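I've been putting this post off since February, mostly because every time I sit down to write about rules for robot work somebody at Skonden changes one of the rules. But the new house guide has finally been printed (actual paper! with a staple!) and it's been stuck up by the kettle for long enough that I think it's safe.

So, a bit of background for those of you who only come here for the allotment news. I work on two-armed robots and the small jobs we teach them to do on a tabletop. Picking things up, putting them in other things, taking them out again. The guide is our list of how we go about it so that one person's morning looks like another person's afternoon when we compare them later. The first version was written by Alina Coman in one evening and it fitted on a side of A4. The one by the kettle has 181 numbered points, and I've read them all, twice, once on a train to Hedstead with no phone signal.

The bit that causes the most arguing is the section on the bowl and the packet. You'd think there was nothing to say about it. There's a bowl, there's a purple packet, both hands are on the table side of things, off you go. But when does a try begin? When the packet is lying on the rim, does that count as in or out? Our old notes said "in", full stop, and left you to get on with it.
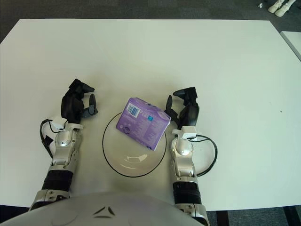 Trilok Goel reckons the guide should leave the rim out altogether and only talk about where the packet's weight is resting, as a rule you can argue with is a rule you'll be arguing with at five to six when everyone wants to go home. I do see his point. But I can't see where the weight is resting! I can see a corner over a rim, and so can whoever is marking up the session afterwards, and I'd much sooner write a rule for people with eyes than for people with a very small set of scales.

What we've ended up with is point 34, which I'm rather fond of. If any part of the packet is over the outside of the rim, it gets written down as "resting", and "resting" is neither a pass nor a fail. You note it and carry on. We lost a whole afternoon at Rindosholm over this once, with two of us going back through 800 tries and disagreeing about the same handful every time, and a third word would have saved us the bother.

The other thing I pushed for was the wording about hands. The old sheet said the hands must be "clear" before a try is marked. Clear of what? By how far? I've watched people sit there with a hand hovering just off the packet and call it clear, and other people send both arms practically back to the shoulders. The new wording says you mark the moment of letting go and the moment of clearing as two separate things, and clear means you could get a rolled-up magazine between the fingers and whatever they were holding. (The magazine was my idea. Alina wanted a number. We now have both, and everybody uses the magazine.) 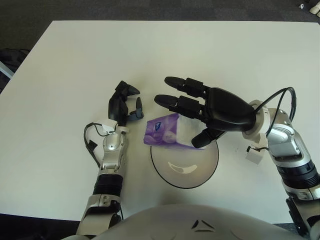 **Filed under: Rules I Have Grumbled About**

Cables. Oh, cables. There's half a page on them and I grumbled about every line when it came round for comments. Loops at the wrist are allowed, they need the slack or the wrist can't turn, but you look at both loops before you start and again after any break, tea included. If a loop could catch on the table edge or on the thing you're picking up, you stop and sort it. I thought this was fussy. Then I went through the stop log from the Liao sessions and there were up to 100 entries with the word "cable" in them, so I've shut up about it.

I still grumble about the floor rule, mind you. The guide says the floor behind the table should be kept "as clear as is sensible", which is the sort of thing my mum used to say about my bedroom. Sensible to whom? I've asked for a line of tape and a plain sentence saying nothing loose between the tape and the table legs. It's gone on the list for the next printing.

Where I've come round completely is holding. We used to write "grasped" for everything, and it covered a firm hold, a pinch by one corner and a sort of hopeful leaning. Now there are separate words, and you pick one before you move on to the next step, while it's still in front of you.

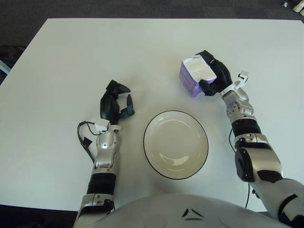 *Right hand holding, left hand empty, bowl empty.*

Three facts, and you'd be amazed how often the old notes only had the first. The left hand matters! If it's doing nothing, say it's doing nothing, because a blank could mean "empty" or it could mean "I forgot to look", and six weeks later you won't know which. Same with the bowl. I went back through my own sheets from last year and found I'd left the bowl blank on most of them, so I'm not throwing stones at anybody.

There's one more bit I want to mention as I've had two emails asking about it, and that's tilting. The packet doesn't always go over the bowl the same way up, and the guide used to be silent on that. Is a tilted packet a pour? Is it a place? Our rule now is that you write down what you asked for and what the hand is doing, in two different boxes, and you never tidy one up to match the other. If I asked for a place and it looks like a pour, then down it goes as a place in one box and a pour in the other, and whoever reads it can make up their own mind.

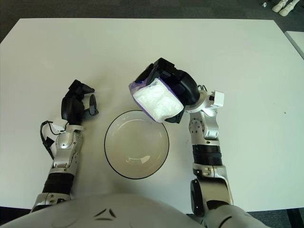
*Over the bowl, tilted, still in the right hand.*

I had a go at counting how many of our old records would need changing to fit that rule and stopped when the search came back with 2294. We're not changing them. They're getting a note at the top saying which version of the guide they were done under, and that's point 181, the very last one, and probably the one I'd keep if you made me bin the rest.

If you do this sort of work and your place has its own sheet by the kettle, I'd love to hear how you deal with rims. Comments are open below, though they do get stuck in the spam thing if you put more than one link in. Allotment post next time, I promise, the broad beans are up.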